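My afternoon at the Nanstead cloud training open day
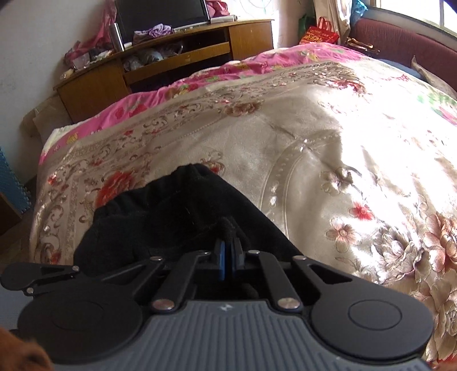

Floral bedspread, Pisundale, the day before

I'd been going back and forth on cloud courses for months, so when the training center over in Nanstead put up a notice for an open day I just signed up before I could talk myself out of it. I stayed over in Pisundale (cheaper, and the bus goes straight there) and walked in the front door with a coffee in one hand and a list of questions in the other.

First surprise: the place was packed! They had put out 115 chairs in the main hall and almost all of them were taken by the time the welcome talk started. Lots of people switching careers, a few parents with teenagers, and a row of guys from a shipping company who were clearly there on the boss's dime.

Gwendolyn Brannigan runs the beginner track and she gave the opening talk. She's fast. She put a live account up on the big screen, built a small web server, broke the permissions on purpose and asked us to shout out what was wrong. I got it wrong, loudly. But I learned more about access roles in those few minutes than from all the videos I'd watched at home, and I wrote down "deny wins over allow" and underlined it twice.

After that they split us up for the tour. My group went to the lab they call Udar, which is where the evening classes meet. Two screens per desk, decent chairs, and a whiteboard covered in somebody's network diagram that I was dying to copy down. The other lab is Botha, and that one is for the weekend people. It's smaller and kind of warm, so if you get a choice, ask for Udar.

Then the part I'd really come for, the practice session with Dexter Dvorak. He teaches the storage and backup units and he let us each log in to a sandbox account and set up a bucket, upload a file and make it expire. My file wouldn't expire because I'd typed the rule for the wrong folder. Dexter leaned over, said "read me the path," and I heard it as soon as I said it out loud. He does that with everyone, apparently!

OK, the practical stuff, which I know is why half of you are reading. The full course is 62 hours, evenings or weekends, and the sandbox account is included so you don't run up a bill on your own card. The exam fee is separate. You can miss up to 3 classes and make them up with the other group. They don't promise you a job at the end, and when somebody asked, Gwendolyn said so straight out, which I liked. There's a resume clinic, though, and old students can come back and sit in on it.

Things I didn't love: parking is a mess, the sandwiches were gone by the time our tour got back, and the handout still had last year's schedule stapled to it. The woman at the front desk printed me the right one. Make sure yours says November at the top.

I've put my name down for the evening group. There were 2 spots left when I signed, so if you're thinking about it, call them before you do anything else.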